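What Is Sales Tax, and Why Do Some Things Cost More Than the Sticker Says?

You walk into the store with a ten-dollar bill. The puzzle you want has a sticker that says $10. Perfect! Then the cashier rings it up and asks for $10.66. Where did those extra 66 cents come from?

Those 66 cents are sales tax, and once you know how it works you'll start spotting it all over the place.

A tax is money people pay to a government so it can do jobs for everybody. Income tax comes out of what grown-ups earn. Sales tax is different, because it gets added when somebody buys something. The store collects it at the register, keeps it separate from its own money, and sends it in later. So the store owner never gets to spend your 66 cents. It was only passing through!

Who decides how much?

Lawmakers do. In the United States each state makes its own rules, and a few states have no state sales tax at all. Cities and counties can often add a little on top. That's why the very same puzzle can cost more in one town than in the next town over.

Let's try one together. Say the town of Ullow charges 10 cents in tax for every dollar you spend. (Grown-ups call that 10 percent. "Percent" just means "out of a hundred.") You buy a kite for $14. Ten cents times 14 is $1.40, so you pay $15.40. Now go find a calculator and try it with something you want!

Is everything taxed?

Nope, and I think this is the best part. Many places leave some things out, or charge less tax on them. Groceries are a common one, since everyone has to eat. But then people have to decide what counts as groceries, and that gets wonderfully tricky. Is a cookie food or candy? What about a sandwich, cold from the shelf or hot from the counter? 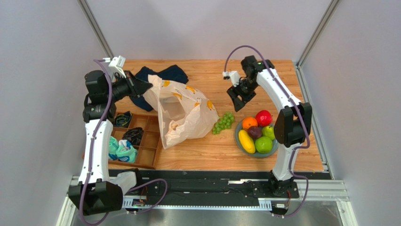

In some states the cold sandwich has no tax and the hot one does, because the hot one is treated like a restaurant meal. People really do argue about this, and sometimes a judge has to settle it. Imagine going to court over a sandwich!

Try it yourself

Ask a grown-up for an old receipt and look near the bottom for the word "tax." Some receipts print a small letter next to each thing that was taxed. Can you guess why those were picked and the others weren't?

Words to know

Receipt: the slip that shows what you bought and what you paid.
Rate: how much tax is charged on each dollar.
Exempt: left out of the tax.

Written by Mirta Aravena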